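Pukari Writers' Circle
Minutes of the Monthly Meeting
28/01/2024, 2:00 p.m., upstairs room, Ponar Library

Present: 11 members and two guests, both of whom signed up before the break. Welcome!
Apologies: received from four members, one of whom is finishing a draft and is therefore forgiven.

1. Minutes of the last meeting
Accepted with one correction. The winter reading was held at the Liao Street bookshop, and the bookshop would like that known. They have already offered us the same evening next year, which we grabbed.

2. The daily pages challenge
What a month! The target was 200 words a day, every day, no editing until the end of the week. Most of the room kept it going past the second week, and even those who fell off said they had more on paper than they'd had in all of fall. One member wrote her whole month at the bus stop. Another found that he could only do it by hand, and he has the ink stains to prove it.

There was a good, loud discussion about whether to raise the target. The case for 600 was made with real passion, mostly by people who don't have small children. In the end we agreed to leave it where it is and let anyone who wants to go higher report back in the chat. Missed days do not need to be made up. Please stop apologizing for them.

3. Critique groups
The groups of four are working much better than the old full-circle format. Readers felt they were getting proper attention, and the quieter members are speaking up, which was lovely to hear. Two changes agreed:
- Pages go out by Thursday night, double spaced, with the writer's questions at the top.
- The writer stays silent until everyone has spoken. (We all know this one. We all break it.)
The mystery group asked to swap one session with the memoir group, just to see what happens. Approved with enthusiasm. 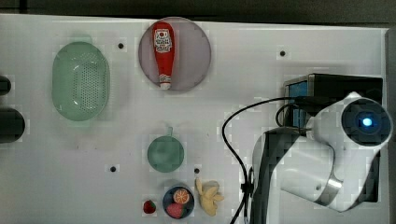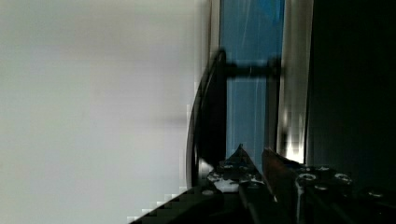

4. The anthology
Working title is still "Punell," after the made-up river town that three of our stories share without anyone having planned it. A few members worry that it tells a reader nothing. Others love it for exactly that. We'll vote once all the pieces are in.

So far we have 29 submissions, counting poems, and the standard is really exciting. The long story set on the ferry got a round of applause when its opening page was read aloud. Editors will send notes in pairs so that no piece depends on one person's taste. We will print 50 copies to start and reorder if they go. Launch is planned for August, at the bookshop if they'll have us.

Cover: still open. Sketches are welcome from anyone, including people who say they can't draw.

5. Exercise of the afternoon
Ten minutes on "a door that sticks." The results went everywhere, from a farmhouse kitchen to a submarine, and we ran well over time because everybody wanted to read. Next month's prompt is a letter delivered to the wrong address.

6. Any other business
- The spare key to the upstairs room is back on its hook.
- Somebody left a green notebook under the radiator in December. It has a very good first line in it and we'd like to hear the rest.
- A member asked about a session on dialogue. Yes please! Half of the next meeting will go to it. Bring one page of people talking, with the speech tags taken out.

Actions
Send the submission list to both editors: secretary.
Ask the bookshop about August dates: chair.
Draw up new critique groups and post them in the chat: secretary.

Meeting closed at 4:40 p.m., with several people still arguing about the title on the stairs.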